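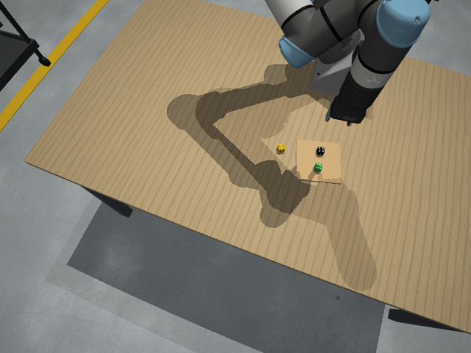

4.3 Running the dice task in the simulator

Work through this section before you power up the arm on the bench. It assumes Bidus is installed and the Vulaline arm model has loaded without errors.

1. Open the project folder and start the Ballmont table scene.
2. Set the simulation step to 4 ms. Slower laptops may need 16 ms.
3. Check that the cardboard square and all three dice are resting on the tabletop. If a die sinks into the wood, reload the scene.
4. Enter 622 in the seed box so your layout matches the one used in this guide.
5. Press Home. Wait until the arm stops and the gripper points straight down.
6. Choose a die by colour from the target list, then press Step. The arm moves one waypoint at a time.
7. Keep pressing Step until the gripper closes. A full pick takes up to 18 waypoints.

Note: The shadows are for display only and can be switched off under View. The Radwan planner ignores them.

Note: The cardboard has its own collision shape. If you resize it, save the scene and run Home again.

CAUTION: Don't copy simulator speeds to the real arm. Set the speed limit in section 5.1 first, and keep your hands off the table while the motors are on.

If the gripper stops short of the die, go to 4.4, Adjusting the tool offset.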